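Tempo de leitura: 1 min

Copinhos na mesa da Kushnir

Passei ontem de manhã na Kushnir, em Hendport, e adorei! A oficina de copos da Emiko Minami voltou, agora com mesa lisinha e bastante espaço livre (eu já fui pegando lugar).
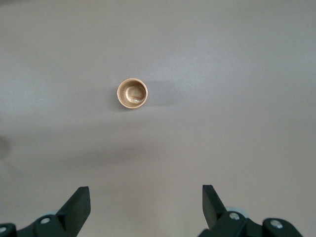 A Emiko quer manter três encontros por mês, sempre às 19h, e eu já prometi levar minha irmã, que ama um copinho colorido. 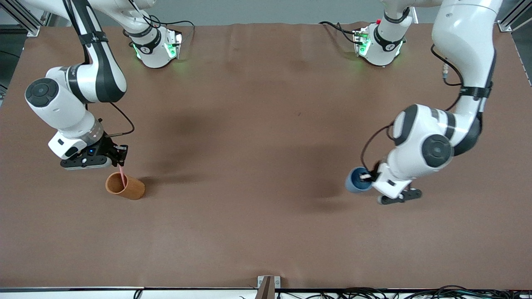 Como participar

É só passar no balcão e deixar o nome – são 8 vagas!

Contato: Kushnir, sala 633, Hendport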